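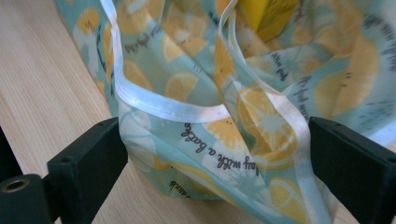

Home sewers wanted for a reusable bag study

Prendosard is looking for people who sew at home to take part in a study of fabric shopping bags. We want to find out how easy our paper patterns are to follow, how long each bag takes to make, and how the finished bags stand up to ordinary use. The study runs from February and lasts 14 weeks.

You do not need to be an expert. We would like a mix of people, from those who have finished one or two simple projects to those who make most of their own clothes. If you have only ever taken up a pair of trousers, you are still welcome to apply.

What you will do

You will be sent a pack by post with cut cotton fabric, thread, webbing for handles and a printed pattern. There are 4 bags to make over the course of the study, each from a different pattern. The first is a flat tote with no lining. The last has a gusset, a lining and an inside pocket, and most people will find it a good deal harder.

While you sew, you fill in a short paper diary. We ask you to write down when you started and stopped, which steps you had to read twice, and anything you unpicked. Please do not tidy up your notes before you send them back. Crossings out are fine.

After that you use the bags for your normal shopping. Wash them when you would usually wash them and note the temperature. At the end of the study you post two of the bags back to us so we can look at the seams and handles. The other two are yours to keep.

Who can apply

You must be 18 or over and live in the UK. You need your own working sewing machine that can do a straight stitch and a zigzag stitch, plus an iron and a pair of fabric scissors. Overlockers may be used for the last bag only, and we ask you to say so in the diary.

You cannot take part if you sell bags, or if you or someone in your household works for Prendosard or for Lokex, who print the patterns.

We are keen to hear from left-handed sewers and from people who use reading glasses or a magnifier. A large print version of each pattern is available. Tick the box on the form if you would like it.

Payment

You will be paid £1000 once the final diary and the two bags have reached us. Return postage is prepaid. If you drop out after the second bag, you will be paid for the bags you have finished. Payment is by bank transfer and you are responsible for declaring it for tax.

Your information

Your name and address are used only for sending packs and payment. Diaries are stored under a number. Short extracts may appear in our report, without your name. You can ask us to remove your diary at any time before the report is printed.

How to apply

Fill in the form on the Taking Part page, or ask for a paper copy at the front desk of our workroom, Adero House. The desk is open until 4pm. Tell us what you have sewn in the past year and which machine you use. A few lines will do. We do not need photographs of your work.

Applications close at the end of January. Everyone who applies will get a reply, and those chosen will receive a consent form to sign and return before the first pack is posted.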